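Trandivham Project: Progress Report for July
Prepared for the Villomico Fund by Zoltán Farkas, Brisden Workshop
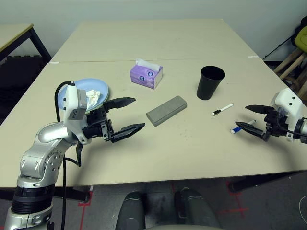
What is the grant paying for at this stage?
Mostly people's time. The larger part of this period's money went to the operators who guide the arms through each task by hand, and to the patient souls who go through the recordings afterward and decide which ones are good enough to learn from. A smaller part went to storage and to replacement cables.

Dear friends at Villomico,

I promised in my last letter that this one would be shorter, and I can already feel that promise slipping away from me, so please put the kettle on. It has been a good stretch of work and I would like to tell you about it properly.

You'll remember that we spent the spring getting both arms to behave and writing the task sheets. Since then we have been gathering examples in earnest. An example, for us, is one complete run of a small tabletop job from start to finish, with the arms guided by a person the whole way and everything recorded: the camera views, the joint positions, the opening and closing of the grippers. The learning system (we still call it Kazmi, after the street where we had our first office) studies these and tries to work out what it should do when it is left alone with the same job.

The tasks

We have 9 tasks written up now, all of them built from ordinary things you would find on a desk or a kitchen table. Tissues, a tissue box, a plate, a cup, marker pens, a gray block. I know a few of you were hoping for something grander, and I did enjoy the suggestion about the teapot! But these humble objects give us plenty to do. A crumpled tissue never takes the same shape from one run to the next, and a pen lying at a slant has to be approached quite differently from one that lies square to the table. Markers going into a cup has become the task everyone asks about when they visit, and it is also the one where our operators disagree most about the best way to do it.

That disagreement cost us some time, I'm afraid. One operator likes to pick up a pen near the cap and tip it upright in the air. Another takes it by the middle and lets the rim of the cup do the turning. Both ways are fine by themselves, but when we trained Kazmi on the two mixed together it would start one way, change its mind, and hover. We talked it over for most of a Tuesday and settled on the first way for the main set. The other runs have been kept in a folder of their own, and I would like to come back to them when the basics are steadier.

How the sessions go

We have settled into a rhythm of 30 runs to a session, with a proper break in the middle. We tried longer sessions early on and the recordings from the last hour were noticeably worse, with more hesitation and more bumping of the table. The operators were too polite to complain, so I had to learn it from the data, and I have apologized to them.

Between runs, someone resets the objects. At first we put them back wherever felt natural, and of course what felt natural was nearly the same spot every time. Now there is a printed sheet of starting layouts, and the person resetting works down the list, including the awkward layouts where one thing sits partly behind another. Everyone grumbled for a week, and then the grumbling stopped.

Reviewing has gone more slowly than I hoped. We throw out a run if an object lands on the floor, if an arm has to be stopped by hand, or if the video and the joint recordings drift apart. That last problem was a real nuisance. It affected almost 32 hours of material before we traced it to a clock setting on the recording computer. Most of that material can be lined up again, and the repair is under way, but I have left it out of the totals in the attached sheet until it has been checked.

What Kazmi can do so far

With the tissue task, it is doing nicely. It finds the tissue, closes on it and lifts it from the plate more often than it fails, and when it misses it will usually try again, which we were very glad to see. The markers are harder. It reaches for the right pen but is often a little too high when it closes. Tasks that need 2 arms working together are still at the gathering stage and we haven't trained on them yet.

Where we have changed the plan

The original proposal had us moving to a second room before the fall. I would like to put that off. A new room means new light and a new background, and those will be valuable later on, but at the moment I would sooner have the first set finished and cleaned. The money set aside for the move would go to more reviewing hours, if you agree. The budget sheet shows both versions side by side.

Before the next report I expect to finish the clock repair, complete the pen and cup runs with the harder layouts, and begin training on the first of the paired-arm tasks. I would also like to write down our reviewing rules in a form that other groups could pick up and use, as you asked.

Please let me know about the room money when you have had a chance to talk. Visitors are welcome any morning after 9, and the coffee has improved.

With warm thanks,
Zoltán Farkas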